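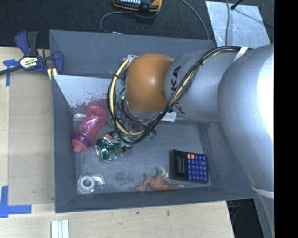 One bin, one arm, and a calculator waiting its turn

1/ My sister asked me again whether she can stop tidying the kids' playroom and let a machine do it. I love her dearly, and the answer is still no — but I'm a lot less gloomy than I was in September!

2/ Emptying a bin of mixed stuff is such an ordinary chore (you've done it half asleep). For an arm, a soda can and a roll of tape are two very different problems, and see-through plastic is a third.

3/ I keep a little log for Jurnent, and it's up to 1,425 picks now. Hard, chunky things go well. Clear things and skinny-legged toys still make me hold my breath.

4/ So my guess for the playroom is 5 more years, maybe longer if there are glitter pens involved. A shop floor with the same few parts all day? Much sooner, and I'd happily help set one up.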